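Bin day, again

March, evening, kitchen table

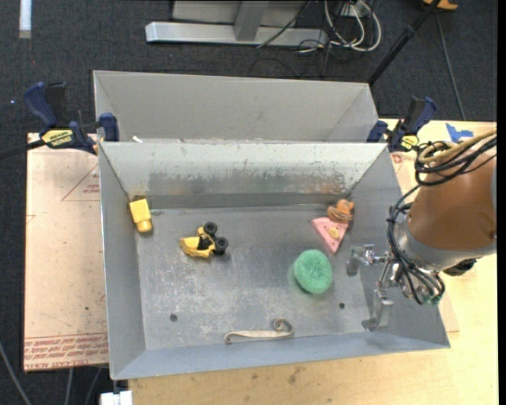
The near bin, with the sponge, the truck, the slice and the rest of it.

Left the house at seven and was in the workshop before the heat came on. Coffee from the gas station on the Marby road, not good. I had the bench to myself until ten.

The job this week is still the one we started in February. Pick things out of one gray metal bin and put them in the other, and keep going until the first one is empty. It is the dullest chore I could think of, and that was why I picked it. My sister does it every night with her boys' toys and never thinks about it. Kiri Katene does a version of it at Wastby, sorting returns, and says her hands know the work better than she does.

I did 108 tries before lunch. I count a try as good if the thing leaves the floor of the bin, goes over the wall and stays where it is put. By that count the morning was better than last week and worse than I told Hollis it would be. I will write him the real number tomorrow.

The sponge is easy. It is round and green and scrubby, and it gives when the fingers close, so a bad approach still ends in a pick. I have stopped being pleased about the sponge. The yellow truck is harder. On its wheels it goes fine. On its side, with the wheels sticking out at one end, the arm likes to go for a wheel, and then the truck swings and gets knocked against the wall on the way up. Twice it came down in the bin it started in.

The strap is the worst of the lot. It lies flat along the front and there is nothing to get hold of except the curl at one end. A person would pin it with a fingertip and drag it, or scrape it up with a nail. I watched the gripper close on air above it for most of half an hour. It got the strap 4 times all morning, and every one of those was by the loop. I could bend the strap so it stands up more, but then I would only be testing whether I can bend a strap.

The pink slice is in between. It comes up fine by its edges when it has room. When the orange and brown toy is touching it, the fingers want to go down where there is no space for them. Corners in general are bad. Anything that ends up near the back wall stays there until I reach in and move it, and each time I do that I mark the try as failed. I had been letting some of those go until last week, which made the chart look nicer than it should have.

Kiri came by at ten with the charger I left in her car and stayed to watch. She asked if it could do her job yet. I said no. She asked if it could do her kitchen, and I said not that either, although it could probably hand her a sponge. She thought the speed was the problem. I don't mind slow. If a machine cleared the playroom floor between midnight and six, my sister would not care that it took all six hours. What she would care about is coming down to find two things still on the floor and one under the couch, so that she has to do the job over anyway. That is where I think we are. It does most of the chore, and the part it leaves is the part that takes looking and fiddling.

Shop work may get there sooner. The Lilenau people want one kind of part moved from one place to another, always the same part, and I would be fairly comfortable promising them that. Mixed bins I would not promise to anyone this year.

The afternoon was slower. I tightened the clamps on the bins — the blue-handled ones, which I should check every morning and don't. I also wiped the bench. Ate a cheese sandwich standing up. Ran more tries until four thirty and then my back had had enough.

The total since February is 1058. I had said I would look at the whole thing again after 500 and I went right by it without looking, so I will do that this weekend. I want to sort the failures by object and by where in the bin they happened. My guess is that the strap and the corners make up most of them. If so, the next thing to work on is pushing: letting the arm nudge a thing out into the open before it tries to lift it. I do that without thinking when I am hunting for a sock in the bottom of the dryer.

Home by five forty. Did the dishes by hand. Folded one load and left the other in the basket. Called Mom, who is fine and wants the ladder back.

Tomorrow: number to Hollis, ladder, ask Kiri if Wastby has any empty totes they would let go of. Bread.

3 comments | 11 shares

Questions or corrections: use the contact page. All entries copyright the author. Back to top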